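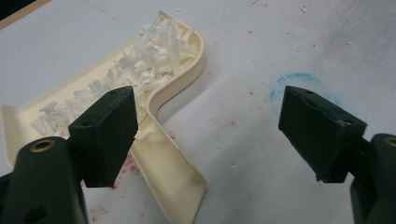
Figure 2. White work surface

4. Levelling and first cleaning of the Braltik table

Before you begin, the four legs must be already mounted (see chapter 3). For this work please be with two persons.

1. Put the table on its final place, minimum 65 mm away from the wall.
2. Lay a spirit level along the long side of the top. Turn the feet by hand until the bubble stays in the middle.
3. Repeat the same along the short side.
4. Tighten the lock nut of each foot with the 19 mm spanner.
5. Wipe the top with a soft cloth, warm water and a little washing-up liquid. Dry it well.

Note: On a soft floor the feet can sink a little in the first days. Check the level again after one week.

CAUTION: Do not lift the table by the top. Always hold it by the side rails.

CAUTION: Do not use acetone or scouring powder. The surface will become dull and this can not be repaired.

Spare feet can be ordered at Van den Broek. Please mention the length of your table (the long model is 2000 mm).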